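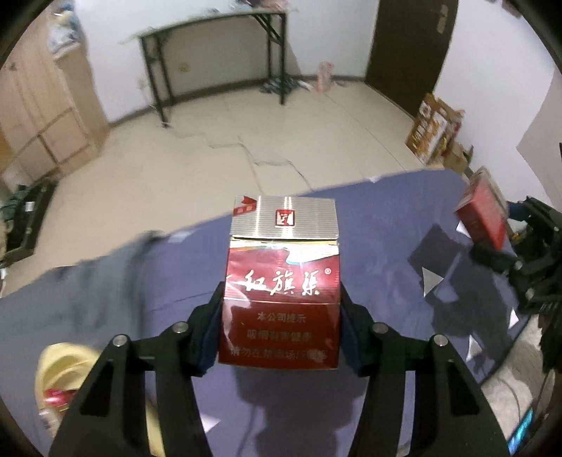

Dolteo Opens Lending Archive of Printed Cartons in Corkatard

CORKATARD, November – Dolteo, a maker of folding cartons and labels, today announced the opening of a lending archive of printed packaging at its Corkatard plant. The archive holds 1,237 cartons, sleeves and wrappers from 61 countries and is open to design schools, print shops and small museums at no charge.

The collection covers packaging for tea, soap, matches, medicine, candy, tobacco and household goods. Most of the items came from the Gamimitz collection, which Dolteo bought last year after the closing of the Gamimitz print works. The rest were given by current and former employees.

"We used to keep these in file drawers next to the die-cutting room, and people would borrow them and forget to bring them back," said Chukwuemeka Ogundipe, who manages the archive. "When the Gamimitz material arrived we needed proper shelves and a proper sign-out system. Once we had that, it made sense to let other people use it too."

Each item is stored in a clear sleeve with a card listing what is known of its country, printer, board type and finish. Where the printer is not known, the card is left blank and Dolteo invites visitors to send in corrections. Items are shelved by finish first and by product second. A student looking for examples of foil work, embossing or spot varnish can find them together, whatever the carton was made to hold.

Tobacco packaging is kept in its own cabinet and is lent only to borrowers over 21. Dolteo does not accept advertising material for tobacco products.

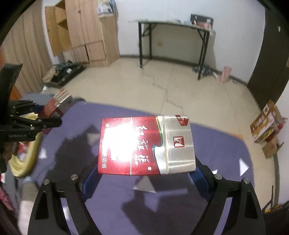
The archive takes up the former sample room on the second floor of the plant. It has four work tables, a light booth for checking color, and a small press for making test prints. Flat cartons can be scanned on site. Visitors may take their own photos for study but should ask staff before publishing them.

Dolteo has also released an online catalog, named Cù, which now lists 645 of the items. Each entry shows the front and back panels, measurements in inches and millimeters, and notes on condition. Records for the remaining items will be added as they are checked. Cù can be searched by country, decade, product or finish, and entries can be saved to a list and sent to the archive as a loan request.

"The catalog is slower work than I expected," Ogundipe said. "Some of the older Gamimitz cards are in pencil and you have to hold them at an angle to read them. We would sooner put up a short record that is right than a long one that is guesswork."

Loans are for six weeks and may be renewed once. Borrowers can take up to 20 items at a time and pay return shipping. Fragile pieces, including most of the early paper wrappers, can be viewed at the plant but do not travel.

The archive is open on weekday afternoons from 1 p.m. to 5 p.m. by appointment. Groups of more than eight should write at least three weeks ahead so that a staff member can be scheduled. Parking is available at the north entrance, and an elevator serves the second floor.

About Dolteo
Dolteo prints and finishes folding cartons, labels and sleeves for food, personal care and household brands. The company runs its printing and finishing lines in Corkatard.

Media Contact
Chukwuemeka Ogundipe
Packaging Archive, Dolteo, Corkatard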